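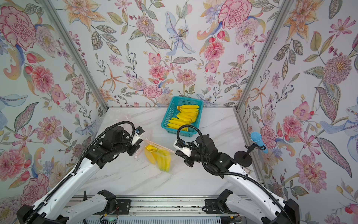 Bei »Katholm« gibt es wieder Bewegung. Mellor hat im April die Regie abgegeben, nun sucht Fota Ersatz.

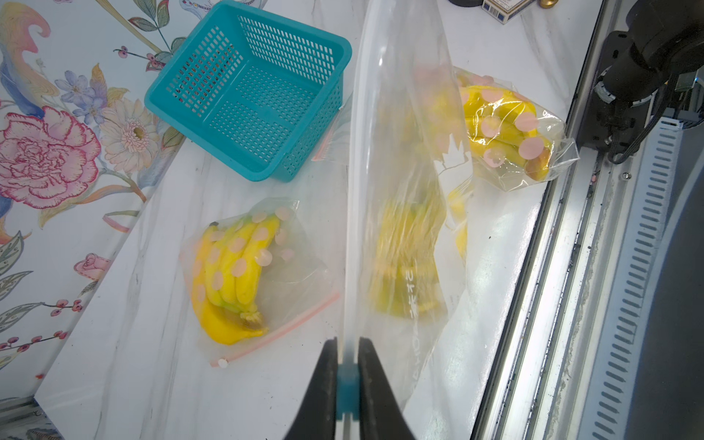 *Bananen im Beutel, Nahaufnahme*

Gedreht werden sollte ursprünglich in Markmont, mit 50 Tagen und über 800 Statisten. Ich habe die Vorlage zweimal gelesen und 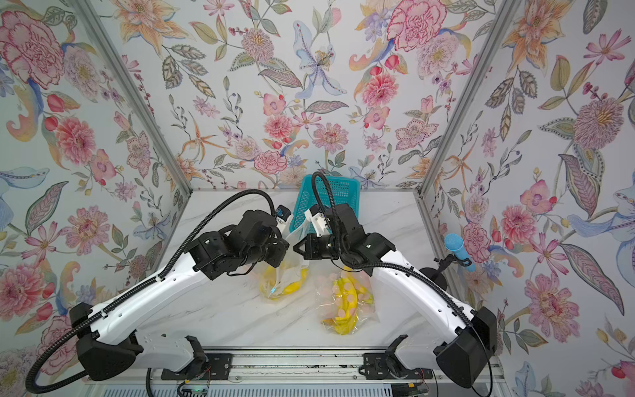
finde den Stoff für einen einzigen Film zu lang. Teil 2 ist noch nicht bestätigt. 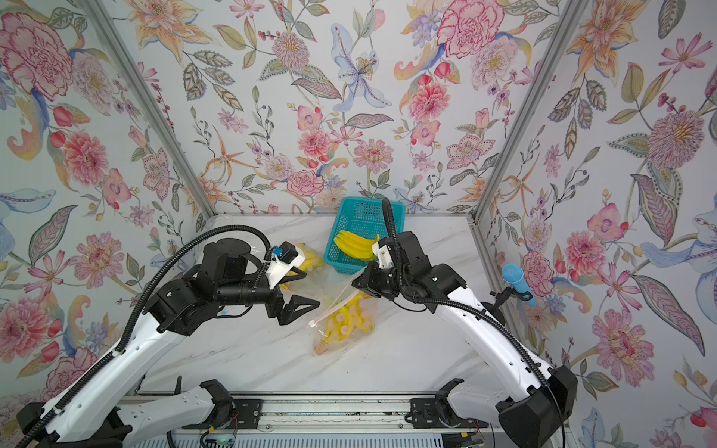 *Zwei Roboterarme vor Blumentapete*

Den Trailer zum Vorgänger schaue ich heute Abend noch mal.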